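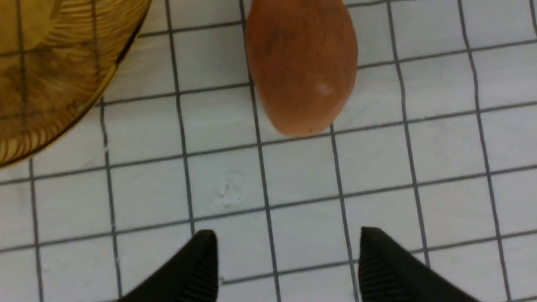 **1/** Diario del club de robótica, semana del brazo. Este trimestre el proyecto es sencillo de explicar: coger un alimento de la mesa y dejarlo dentro de un bol. Lo llamamos Plumilix porque había que poner algo en la hoja de inscripción.

**2/** Empezamos en octubre con cubos de espuma. Salían casi siempre bien y aprendíamos poco. Ahora toca el boniato, que es irregular, pesa más por un lado que por el otro y rueda si lo empujas de costado.

**3/** La cámara va en la muñeca, junto a la pinza. Ventaja: lo que ve el programa se mueve con los dedos y no hay que calcular tantas transformaciones. Inconveniente: de cerca, los objetos dejan de caber enteros en la imagen. El boniato se sale por arriba y del bol queda solo un trozo de borde.

**4/** Eso nos costó dos tardes. El detector calculaba el centro del boniato con la parte visible, así que el punto de agarre quedaba desplazado hacia la punta. La pinza cerraba sobre la zona más estrecha y el boniato giraba al levantarlo.

**5/** Solución provisional: calcular el centro desde arriba, con el brazo alto, guardarlo y no volver a tocarlo durante la bajada. La imagen de cerca se usa solo para corregir el ángulo. No es elegante, pero se entiende y se puede depurar.

**6/** Segundo problema: el bol. Es de vidrio ámbar, con un estriado muy fino, y se transparenta la cuadrícula de la mesa a través de él. El programa veía líneas dentro del bol y decidía que allí había superficie libre. También confundía los brillos amarillos del borde con otro objeto.

**7/** Alguien propuso cambiarlo por uno opaco. Votamos y ganó dejarlo. En la liga escolar Ravport cada equipo lleva su propio objeto, pero el recipiente lo pone la organización y no sabemos cuál será. Mejor pelearse ahora con el vidrio.

**8/** Datos, para quien los pidió en el hilo anterior. Tenemos 713 imágenes etiquetadas a mano. De ellas, 462 llevan el bol y 244 son solo de boniato sobre la mesa. Las que faltan hasta el total son de mesa vacía y sirven para que el detector aprenda a no encontrar nada.

**9/** Etiquetar es lo más pesado. Nos repartimos tandas de 30 y las revisa otra persona antes de subirlas. Regla acordada: si el boniato toca el borde de la imagen, se marca como «cortado» y no se usa para calcular el centro.

**10/** La cuadrícula del fondo la usamos para comprobar la calibración. Si movemos el brazo un cuadro a la derecha y en la imagen sale más, algo está mal. Ojo: las líneas se ven inclinadas y en algunas zonas algo onduladas. Comparad siempre en la misma zona de la imagen.

**11/** Sobre los dedos de la pinza: son negros, con estrías finas por la cara interior. Los lisos que probamos antes resbalaban con la piel del boniato. Con estos hace falta menos fuerza, y la piel sufre menos. Las estrías se limpian con un cepillo de dientes al terminar, sin agua.

**12/** La parte de control la hacemos con la biblioteca Zimel, en Python. Quien venga de bloques puede seguirla con el cuaderno que dejamos en la carpeta compartida. El capítulo de velocidades está sin acabar.

**13/** Normas de mesa, repetidas porque se olvidan: manos fuera de la cuadrícula cuando el brazo tiene tensión, parada de emergencia al alcance de quien lanza el programa y pelo recogido. El brazo no se mueve si no se avisa en voz alta.

**14/** Pendiente para la próxima sesión: probar con el boniato en horizontal, medir el error de ángulo, repetir con las luces del fondo apagadas y terminar las etiquetas de la última tanda. El aula Panganiban abre a las cinco. Traed el portátil cargado, que solo hay una regleta.

**15/** Me preguntan si vale cualquier boniato. De momento usamos siempre uno de tamaño parecido. Cuando el agarre sea estable meteremos patatas y zanahorias. El código de esta semana ya está subido, en la rama «bol».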